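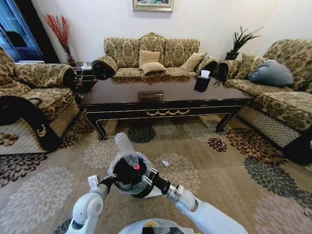
**Ticket:** Recycling pickup shows up the evening before in subscribed calendars
**Opened:** 2022-10-05
**Product:** Favwood pickup calendar (web feed)
**Reported by:** Selamawit Tamiru, Esasitz Homes residents' desk
**Assigned to:** Haris Rajput
**Status:** Resolved, one follow-up open

### Original report

Hi! First off, people in our buildings love the pickup calendar. Bottles and cans used to go out whenever somebody remembered, and now the blue bins are out on the curb before the truck gets there. So I'd really like to keep it going!

Since the last update, though, residents who added the feed to their phone calendars see "Bottles and cans" in the evening, one day too early. It used to be a banner across the top of the right day. Now it's a block with a start time. Residents who open the Favwood page in a browser see the correct day. Yard waste looks wrong in the same way. Six households have written to me so far, all in the Gravus building.

I tried removing the calendar and adding it again on my own phone. Same result.

-- Selamawit

### Haris, first look

Thank you for this, it's a great report. The detail about the banner turning into a block is a big clue.

I subscribed to the Gravus feed on a clean account and got the early entry right away. Love it when they reproduce on the first try. The web page reads straight from the schedule table, so the data is fine and the trouble is in the export.

Questions for Selamawit:

- Do any of your other buildings have the problem?
- Did anyone see it on a calendar that was added before the update, or only on new ones?

### Selamawit

Both old and new. And only Gravus! The Kawaguchi building is on the same truck route and their feed looks perfect. I checked it on my phone and on my sister's tablet.

### Haris

Okay, that's fun. I put the two feeds side by side in a text editor. Kawaguchi has this for a pickup:

```
DTSTART;VALUE=DATE:20221012
SUMMARY:Bottles and cans
```

Gravus has this:

```
DTSTART:20221012T000000Z
SUMMARY:Bottles and cans
```

The first one says "all day on the 12th" and every calendar app leaves it alone. The second one says "midnight UTC on the 12th," and a phone set to Eastern time does the math and lands on 8 p.m. on the 11th. So the phones are doing what we told them to do.

Now to find out why one building gets the old format and the other gets the new one.

### Things tried

1. Cleared the feed cache for Gravus. No change.
2. Forced a rebuild of both feeds. Gravus still wrong, Kawaguchi still right.
3. Copied the Gravus schedule to a test building. Test building came out right!
4. Turned on the "put bins out by" reminder for the test building. Test building went wrong. There it is.

### Uliana Onyshchenko, engineering

Nice find, Haris! The reminder option is new in this update. It needs a clock time to count back from, so when it's on, the exporter switches the whole event from a date to a timestamp. It should leave the pickup alone and add the reminder as an alarm on the same event.

I've changed it so the pickup stays a plain date whether the reminder is on or off. I also added 2 tests, one with a building in Eastern time and one in Pacific. Both failed on the old code and pass on the new code. Ready for review.

### Guðlaug Hviid, review

Looks good to me. One request: please keep the event IDs the same as before. If they change, some calendar apps will keep the old entry next to the new one, and residents will get bottles and cans twice.

### Uliana

Good call. IDs are unchanged and there's a check for that now too. Merged.

### Haris

The fix is live. My test phone picked it up after a manual refresh and the banner is back on the right day. Some calendar apps only check subscribed feeds once in a while, so a few residents may see the old block until tomorrow. They don't need to remove anything.

If someone wants it sooner on a phone:

- Open the calendar app and pull down on the calendar list to refresh.
- If the block is still there, switch the Favwood calendar off and on again in the list.

### Selamawit

It works! Five of the six have already written back, and the last one is traveling. I'm going to switch the reminder on for Kawaguchi as well. Could it be set for 7 p.m. the evening before? 9 is too late for the families with small kids.

### Haris

Yes, it's under Building > Reminders > Time. Choose 7 p.m. and save, and the feed will rebuild by itself.

### Follow-up (open)

Renji Kawaguchi will check reminder times across the clock change in November. The pickup dates can't move anymore, but we want to see the alarm stay at 7 p.m. on both sides of it. Leaving this ticket linked to his until that's done.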